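Galleck, un gestor de expedientes para despachos pequeños

Reseña publicada el 2/23/18

Llevamos en el despacho cinco meses con Galleck, el programa de gestión de expedientes judiciales que distribuye Travo. Somos tres abogados, casi todo penal y algo de contencioso, y antes trabajábamos con carpetas compartidas y una hoja de cálculo que mantenía mi compañera Ilze Luik. El cambio lo pidió ella.

La instalación no tiene misterio. La importación de los asuntos antiguos sí: de 1,217 documentos, 504 entraron sin fecha de presentación y hubo que ponerla a mano. El soporte respondió al día siguiente y reconoció que el fallo venía de los PDF escaneados. Desde entonces, los que subimos nuevos entran bien si llevan texto reconocido.

El cómputo de plazos es lo mejor del programa. Se introduce la fecha de notificación, se elige el tipo de resolución y calcula el vencimiento descontando los días inhábiles. Lo comprobamos a mano durante las primeras semanas, con recursos de apelación sobre todo, y solo encontramos un error, en una fiesta local que no estaba cargada. Se añade desde Ajustes -- Calendario -- Sedes, y queda guardada para todos los usuarios.
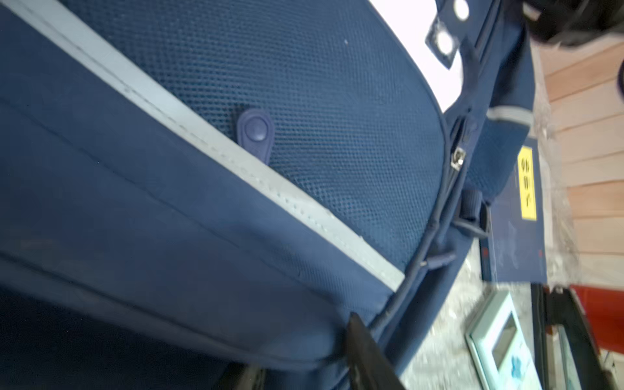
¿Sirve para preparar un recurso con varios acusados?

Depende de cuántos escritos compartan. Cada acusado tiene su ficha y un documento puede colgar de varias, pero las notas internas quedan en una sola y hay que copiarlas a las demás.

El buscador es correcto y algo lento. En una causa con aproximadamente 100 declaraciones tarda lo suyo en devolver resultados, y no distingue entre la declaración policial y la prestada ante el juez si uno no las ha etiquetado antes. Herman Wibisono, que lleva los asuntos de Medina, usa un prefijo en el nombre del archivo y se arregla con eso.

La aplicación del móvil me gusta menos. Permite leer y poco más; para subir un escrito desde el pasillo del juzgado hay que entrar por la web, y la web en pantalla pequeña se maneja mal. En Travo dicen que la versión de marzo traerá la subida directa.

Probamos también Prarnisia, que es más barato y tiene mejor agenda, pero no calcula plazos procesales. Para un despacho que haga consultoría puede bastar. Nosotros hemos renovado Galleck un año más, con la licencia básica y sin el módulo de facturación.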